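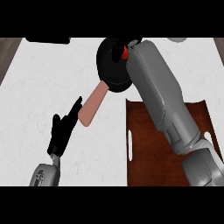 Handout 3, page 2

Browning, and why we love it

Last time we left off with sugar syrups, so now for my favorite topic in the whole course — the brown crust! Toast, roasted coffee, seared mushrooms, the edge of a pan of cornbread: they all owe their smell to the same family of reactions, where amino acids and certain sugars meet at high heat and turn into hundreds of new flavor compounds.

Water is the big obstacle. As long as the surface of the food is wet, it stays near the boiling point, and browning crawls along. So pat things dry, and give them room (a crowded pan traps steam, and you end up with gray mushrooms sitting in a puddle).

Terms to know
Maillard reaction: amino acids plus reducing sugars, with heat.
Caramelization: sugars alone, usually hotter.
Conduction: heat passing from pan to food by direct contact.

Onions are a lovely case because both kinds of browning can go on together. Try a tiny pinch of baking soda in one batch and leave it out of the other. The alkaline batch colors much faster, though it also goes soft and jammy — great for soup, less great on a burger.

For the lab, bring 200 grams of sliced onion per pair. Davoud Nikzad has the scales, and Kamran Shojaei will take questions on the write-up. Read the Pelero chapter through page 79 before you come, and please taste as you go!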